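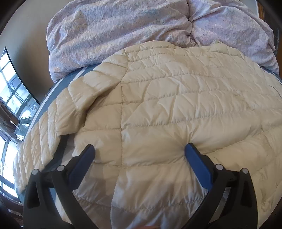

Garment Handlers for the Folding Program
Tidell Garment Care, Rutunport
Posted 2/17/20

Tidell cleans, repairs and folds outdoor clothing for rental shops and for private customers. We are 29 people in one building near the harbor in Rutunport. Down jackets are the biggest part of our work from fall until spring, and they are also the hardest part. A down jacket is soft, it is slippery, and it does not stay where you put it.

Since July we have one automatic folding table, which we call Rotar. It folds shirts and fleece well. It can not yet fold a quilted jacket in a way that we would send to a customer. To teach it, we need people who fold jackets by hand with a hand-held gripper, many times, in ordinary rooms, so that the table can learn from the recordings. We look for four persons to do this work together with our folding staff.

What you will do

You take a jacket from the rack and spread it on a bed, a table or a sofa. With the gripper you bring in the sleeves, press out the air and close the fold. Then you open it again and start over from a different position. A sleeve may lie across the body, or the jacket may hang over the side of the mattress. We want these variations, so please do not make everything neat before you begin.

The gripper has two fingers with flat pads. It is slower than a hand. Most of our staff needed a few days before they could hold a slippery shell without pinching the stitching. You will get the same time, and it is paid.

After each recording you write a short note in the log: which garment, which surface, and if something went wrong. A failed fold is also kept, so please write it down as it was.

The other part of the job is at the folding line. Two mornings each week you stand beside the table and take out the pieces it has folded badly. You fold them again by hand and tell the technician what you saw. We ask everyone in the program to do both parts. The people who record should know what happens on the line, and the people on the line should have a word in what is recorded.

What changes for the folding staff

Applicants have asked us this, and our own colleagues asked it first, so we want to answer it in the advertisement.

Before the table came, six people folded full time. Today four of them fold part of the day and do repairs for the rest: zippers, small tears, lost down. The other two have moved to inspection. No position was closed because of the table, and the agreement with the staff says that none will be closed during the program. What comes after the program is not decided, and we will not promise something we can not know. The staff will see the plan before it is signed.

There are good sides and less good sides. Sore wrists are a smaller problem than before. On the other hand, the line is louder, and some colleagues miss talking while they fold. We moved the repair benches closer together for this reason – it helped a little.

Who can apply

You do not need a technical education. Experience from a laundry, a tailor, a hotel or a clothing store is useful, but a patient person without it is also welcome. You should be able to stand for two hours at a time and be comfortable with down and feathers. Please tell us if you have an allergy. You should be able to write simple notes in English.

Conditions

The work is 16 hours a week, with the possibility of more hours in the winter season. The goal for the whole group is 2,000 recorded folds, and there is no personal quota. You are paid by the hour and never by the number of folds. The recordings are made to show the garment and the gripper. If your face or your voice comes in by accident, you may ask to have that recording deleted, and you do not have to give a reason.

Training is given by Trí Cù, who has folded at Tidell for many years and who wrote our handling guide. Questions about the table and the recordings go to Leif Haugen, the technician of the program. The grippers are maintained by our partner Tsang, so you will not have to repair them yourself.

How to apply

Write one page about yourself and what you have worked with. A formal résumé is fine but not required. Leave it at the front desk or send it by mail to Tidell Garment Care, Rutunport, marked "Folding Program". We invite suitable applicants to a paid trial shift, where you fold some jackets by hand and then with the gripper – please wear clothes you can move in. Everyone who applies will receive an answer, also when the answer is no.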